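About Us

Jirnetti is an independent test workshop for grippers, arms, cameras and controllers. We compare equipment for people who are about to buy it or build around it, and we write up what we find. We don't sell hardware and we don't take commission from anyone who does.

Who we work with

Most of our clients are small manufacturers, laundries, repair businesses and university labs. They usually come to us with a short list of two or three products and a job they want done. Sometimes the job is a tidy one, like moving jars from a tray to a carton. More often it involves something that changes shape when it's picked up, and the catalogue figures aren't much help with that.

We also do work for gripper designers who want a second opinion on a prototype before they commit to tooling. Those reports stay private unless the client asks us to publish.

How a comparison runs

Every comparison starts with the client's own items where we can get them. If they can't be sent, we use our in-house set, which is now 173 objects and is kept in labelled tubs. It includes clothing, bedding, kitchenware, hardware, soft packaging and a fair number of awkward things that have been added after they beat a gripper we thought was good.

Each gripper gets the same items in the same order. A standard run is 127 picks, and we log every miss, slip and double grab. Jaw pads are cleaned between runs and replaced on a schedule. If we have to change a setting partway through, the run is thrown out and started over.

Controllers are tested separately on a fixed arm, so that a slow controller isn't blamed on a gripper. Cameras are checked under three kinds of light, including the fairly poor light that most workshops have.

Results go to the client as a table, a short written report and the raw logs. We don't give an overall score. A gripper that suits a bakery can be useless in a mending room, and a single number hides that.

The Medeiros and Trolis comparison

Our longest job to date compared two parallel-jaw designs, the Medeiros and the Trolis, over 18 weeks and nearly 1,000 logged picks outside the standard run. The Trolis was quicker on rigid items. The Medeiros was easier to set up and lost less time when a pick failed. The full write-up is available on request – it is long, and the section on cabling is longer than we planned.

Hand-held trials

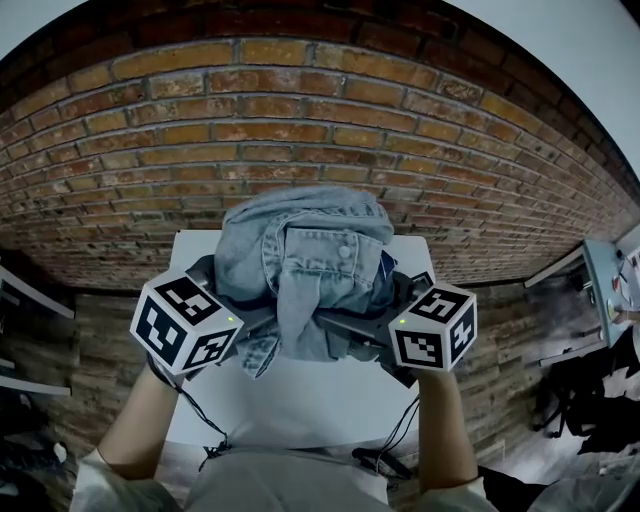

Grippers can be tried by hand well before they go on an arm, and for cloth we prefer to begin that way. A person learns quickly where a jaw wants to close and how much fabric it can take in one bite. Denim is a useful test because the thickness varies so much across one garment. With a jacket bunched up between two grippers, the jaws may have to deal with several layers and a stitched pocket flap while a sleeve hangs free underneath. The patterned marker cubes on top of the grippers let us follow the position of each hand.

People and history

Mimoza Georgiev started Jirnetti after several years maintaining packing lines, and still signs off on every report. The rest of us come from mechanical design, software and, in one case, garment alterations.

We took on the Rundik controller bench in April and now offer controller testing as a service of its own. Enquiries are welcome from any size of business. Please tell us what the item is, what it weighs and what has already been tried.

Page last updated 7/1/20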